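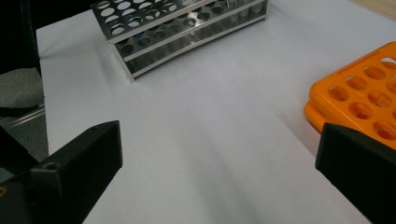 Moving tubes between racks - hand-held gripper or remote control?

rinskip
Posted in June

We're teaching an arm to move glass test tubes from a steel rack to an orange plastic one, both on white paper. I've recorded 47 demonstrations with the hand-held gripper. Lifting is fine. On the arm, the tube goes in crooked and catches on the rim of the hole. Should I record more, or start again by remote control?

mkirui

Start with the steel. The top plate is polished and it throws bright patches, so some holes look white and others dark. We had the same trouble at Deltier and matt tape on the plate helped.

dusan_l

I doubt it's the shine if lifting works. He's picking up from the shiny one. I'd go to remote control. By hand you tilt your wrist without noticing, and the arm may not be able to copy it.

mkirui

You can tilt it by remote control too, only slower. I did 30 that way and half had long pauses over the hole. The arm learned the pauses.

dusan_l

Then cut the pauses out. Still easier than guessing what the wrist did.

ilham_b

Roy, do you always put the racks in the same place? The orange one is well over to the right, and the right finger hides part of it. Try it nearer the middle, with plenty of paper showing all round.

rinskip

Same place every time, yes. I'll move it and record another 30 by hand, coming straight down for the last 5 cm.

dusan_l

Do two or three by remote control as well and compare the paths. I still think you'll end up switching.

rinskip

Fair enough. I'll do both and post the paths.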